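4.2 Teaching the cable pick

1. Lay the tower on its side, side panel off, interior facing up. The arms will not do this for you, whatever the brochure hinted.

2. In Groko, open Teach and lower the gripper until it hovers just above the power wires.

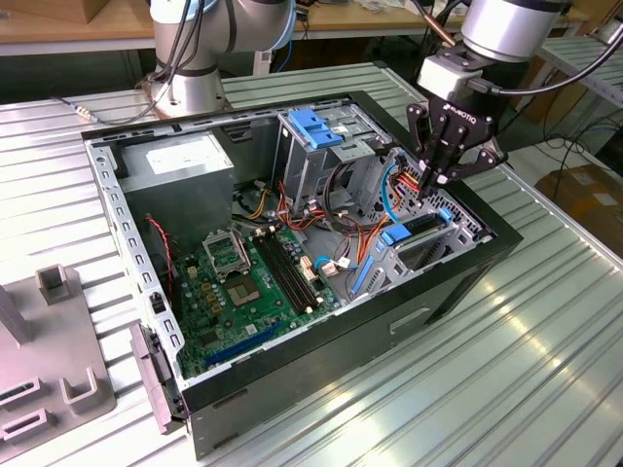 3. Press Save Point, then set grip force to 3. Higher settings are for people who enjoy buying wires.

Note: Groko stores 200 points – name yours, or meet "Point 17" again in June.

Caution: Keep fingers out of the case while Teach is lit.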